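Ticket 2216: Hellel booking calendar sending reminders an hour early
Opened by: Jagadeesh Rai
Status: Solved (leaving it open till the end of the week in case it comes back)

Mon 5 June, first thing

Right, so I've put this off long enough. We use Hellel for all the bookings at the Jiltport shop (piano tuning, mostly, plus the odd harmonium) and the reminder texts have started going out an hour before they should. Customers get told 9am when they're booked for 10. I had a lady on the phone this morning who'd moved her whole sofa out of the way and was sat waiting, and she was very nice about it, but still!

What I know so far: the calendar itself looks fine on my laptop. The times in the diary view are right. It's only the texts that are wrong, and only some of them. My own test booking went out perfectly, which was annoying.

Same day, after lunch

Tried the obvious stuff. Logged out and in again, cleared the browser, turned the reminders off and back on. No change. Then I had a proper look at which customers were affected and it's everyone who was brought over from the old Grarine system. Anyone I've typed in fresh is fine. There are 465 people on the books and 307 of them came across in the import, so that's a fair old chunk.

I remember doing that import in November, with a cup of tea and a cold, and I'm fairly sure I clicked through a page of settings without reading it. You can see where this is going.

Same day, later

Exported a couple of records and put them next to each other. The imported one has a field called "contact zone" with a different setting in it from the shop's own. The fresh one has that field blank, and it seems a blank just follows the shop. So the diary uses shop time, the text uses the customer's zone, and the two disagreed as soon as the clocks went forward. Why it took me until now to notice is another matter. I'd had the reminders switched off since Christmas and only put them back on last week, so I suppose that's why.

Emptied the field on one customer (my brother-in-law, who doesn't mind being texted at odd times) and booked him in for a pretend tuning. Text said the right time. Hooray.

Next morning

The bulk edit screen won't let you blank a field, it only lets you swap one value for another. I went round in circles with this for ages. Swapping the wrong zone for the shop's zone works just as well though, so I did that, in batches of 30 because anything bigger hung and I had to start the page again. Camacho, our text provider, had a queue of reminders already built with the old times in, so I had to clear that out too and let Hellel send them over again. If you skip that bit you'll think the fix hasn't worked, and you'll swear at it like I did.
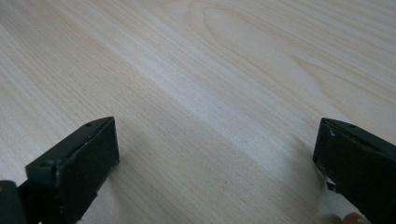
Do I have to change the bookings themselves as well as the customer records?

Leave the bookings alone. They were stored with the right time all along, and the reminder picks up the customer's zone when it gets built, so once the record is put right and the queue is cleared the text comes out correct.

Next day, teatime

All the imported lot done. Rang the sofa lady to say sorry and moved her to the front of the list. Checked tomorrow's reminders one at a time against the diary and they all match.

Still to do: ask Hellel if the import page can be made to leave that field empty, and find out if the same thing happens with the invoice emails. I haven't looked at those yet and I'm a bit scared to.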